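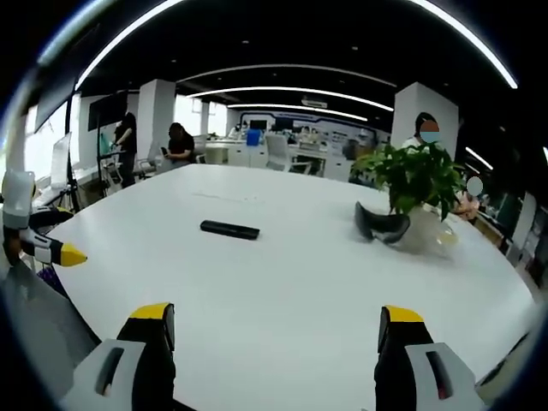

April 13, 2023
By the Girnel Reading Room talks group

Speaker notes: Keeping a parish newspaper index

Start with the drawer of cards. Most people in the room will have used one at some point, so keep it short. Say that the Girnel index began as a card index and that the cards are still kept, even though the typed list is now the one we work from.

Give the size of it early. There are 3,063 entries as of this spring. The aim is 4,000, which would cover the Urquhart papers up to the last issue. Don't promise a date for that.

What an entry is. One entry is one article, notice or letter, with the date of the issue, the page, the column and a line saying what it is about. Read out the one on the Bonora mill fire, then the one on the missing goat. The mill fire has a full column and the goat has two lines, and each gets one entry.

Pause here and ask who has looked for a family name in an old paper. Take a few answers if they come. If the room is quiet, go on to spelling.

Spelling. Printers set names as they heard them. The same farm is Sesum, Seesum and Sessam within one year. We enter the name as printed and then add the usual form after it in square brackets. Never correct the printed form. Someone will ask why we don't just tidy it up. Answer: a reader who goes to the page has to be able to find the words we said were there.

Place names are harder. Sesum is a farm, but for a time it was also used for the whole lane. If the article doesn't make clear which one is meant, enter it as Sesum and put a question mark in the notes column.

What we leave out. Shipping tables, market prices and the serial story. People do ask for the prices — tell them the county record office has a set in printed form, and that we have a note of the shelf number at the desk.

Advertisements. We index an advertisement the first time it appears and again when the wording changes. The Bonora draper ran the same notice for years, so he has 4 entries in all. Show the July one with the drawing of the hat if there is time.

Deaths and court cases. Slow down for this part. We index what was printed, including things a family might prefer not to read. For inquests we give the name, the date and the word "inquest", and leave the cause to the article itself. This was argued over for a long time and some of us would still do it the other way.

Method. Read the whole page once before typing anything. Then work down the columns from the left. A four-page issue takes an evening if the print is good. The film copy from the Urquhart years is faint on the inside margins, so for those issues ask for the bound volume. Foam wedges under both boards, no pens on the table.

Checking. A second person checks 30 entries from each batch against the page. If more than two are wrong, the whole batch is gone over again. The usual mistake is the column number, next the year in January issues.

Handout goes round now. It has the blank entry form on one side and the list of short forms on the other. "Ltr" is a letter to the editor, "Adv" is an advertisement, "Obit" is only for a full obituary and never for a death notice.

Questions. If asked about searching online, say the list can be searched at the desk and copies of single pages can be ordered there — the form is by the door.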